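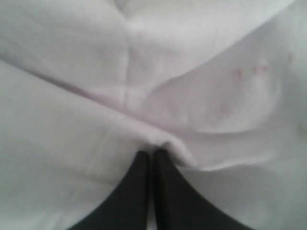 How does a robot find the corner of a cloth that is lying in a heap?

In most cases it does not find it directly. It takes hold of any fold it can reach, lifts the cloth a little, looks again, and repeats this until an edge comes into view, and then it slides along the edge until the corner arrives between the fingers.

This was the starting point of the talk which Nusrat Abbasi gave to our group on February 21, 2020, and many readers who could not attend have asked for a written account. I have tried to keep it short. The mistakes in it are mine and the good parts are hers.

The work is part of the Pastomine project, where Nusrat and Irfan Malik study how a robot arm with two plain fingers can spread out a crumpled sheet. White cloth is the hard case and they chose it on purpose. A checked tablecloth gives the camera many lines to follow. A white sheet gives only shadows, and when the light is soft the shadows are weak as well. A crease where one layer lies over another can look almost the same as a crease in a single layer, and the robot has to decide between the two before it closes its fingers.

Their earlier method used one camera fixed above the table. The picture from there is good for the general shape of the heap, but the arm hides the cloth at the very moment when one wants to see it. So they added a second, small camera near the gripper. From so close the cloth fills the whole view and there is no table or wall to help with the position, only the fingers at the bottom and the folds in front of them. Irfan was against it at first, because the pictures are soft and he thought there would be too little in them to learn from. He told us this himself, from the second row.

The method works in two steps. From the overhead picture the program proposes 3 places where a grasp may be possible. The arm moves to the best one and stops just before touching. Then the close picture is used to turn the wrist, so that the fingers meet the fold across its length. After the fingers close, the close picture is used once more, this time to judge how the cloth has gathered at the tips. Short, tight wrinkles just above the tips usually mean that some cloth is held. Whether it is one layer or two is a harder question, and here the program gives a number between zero and one and not a decision.

For training they used 2000 grasps, all made on the same table at Julberg. Each grasp was marked by hand afterwards as one layer, two layers or nothing. Noreen Bukhari did most of the marking, and she also checked a part of it a second time some weeks later to see if she agreed with herself. Mostly she did. The cases where she did not were nearly all two-layer grasps near a hem, and these were taken out.

The test was done with 236 new grasps on sheets that the program had not met before. Of these, 18 were called one layer when the fingers in fact held two. I asked for the opposite error too, but this was not yet worked out when she spoke, and I prefer to leave it open than to repeat a guess. Picking up two layers is the more costly mistake in their case, as the sheet then comes up folded and the robot must put it down and begin again.

There was a good discussion after. Neville Bainbridge wanted to know why they do not use a touch sensor in the fingers, which would feel the thickness at once. Nusrat agreed that it would help — they have tried the Clorko pads, and for towels they were fine. On thin cotton the difference between one layer and two was lost in the noise, and the pads wore out at the tips. She would like to come back to it with a better pad. Tanveer Ghumman asked about coloured and printed cloth. Small printed marks are not a problem, it seems, and even a faint spot is useful, for the program can follow it from one picture to the next and learn how the cloth has moved. Wide stripes are worse, as they are sometimes taken for folds.

Two things are planned for August. The first is to repeat the test under a strong lamp from one side, which makes deeper shadows and may spoil what was learned in soft light. The second is to let the robot pull gently before it judges the grasp — a fold of two layers should open a little when pulled, and one layer should not.

The slides are in the Kazmi folder with those from the earlier talks. Nusrat asks that anyone who has old white bed sheets, clean and without elastic, bring them to the lab. Thin ones are the most welcome.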